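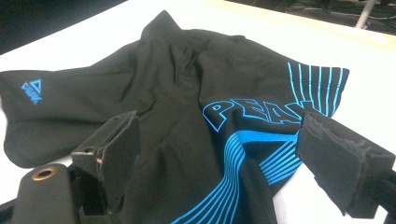

4.2 Outreach desks and claim completion

Veterans in the two outlying counties start claims at close to the same rate as those in the city. They finish fewer of them. This section looks at where the files stall, and whether the Tello desks (shared counters inside county buildings, open part of the week) made a difference.

Files came from the Genenar intake system. We drew 1000 closed or lapsed claims, all opened before the February change in form layout, so the old and new forms are not mixed. Duplicates removed first. Survivor claims kept in but coded seperately, as the paperwork differs.

A claim was counted as stalled if no document came in for 15 weeks after the first letter. Shorter cutoffs were tried and gave us too many false stalls – medical records alone can take most of a season to arrive from a closed clinic. The longer cutoff misses some people who gave up early and told no one. We accept that.

Travel time matters less than expected. Veterans in the Wurkosar valley have the longest drive to a regional office and yet their files did not stall more often than those from the nearer towns, once age and type of claim were held steady. What did matter was the second visit. Claimants who had to come back with a missing discharge paper or a spouse's signature were the ones who dropped out. Same pattern in both counties, same pattern for men and women.

Desk staff knew this already. In interviews they spoke of the "come back with" problem, and several had started calling people the night before to go over what to bring. Not a formal policy. No record of the calls in Genenar, so the effect can't be tested here, though it should be.

Figure 2 plots stalled files against number of visits, by county. The step between the first and second visit is the steepest part of both lines. After that the lines flatten out, which may only mean that the people still coming are the stubborn ones.

Figure 2. Share of claims stalled, by number of office visits. Survivor claims shown as a dashed line.

Opening hours are the other piece. The Trivow desk stayed open until 8 p.m. one evening a week and drew a younger group, most of them working, many filing for the first time. The interviewers spent 20 evenings there. Waiting times were longer than in the daytime but fewer people left without being seen. We do not have evening data for the second site, so the comparison is one-sided and should be read that way.

Two limits. The intake system logs a visit only when a staff member opens the file, so quick questions at the counter go missing. And the desks were not placed at random – county boards asked for them, and the boards that asked may already have been doing more for veterans then the ones that did not. Section 5 comes back to placement and what a fairer test of it would need.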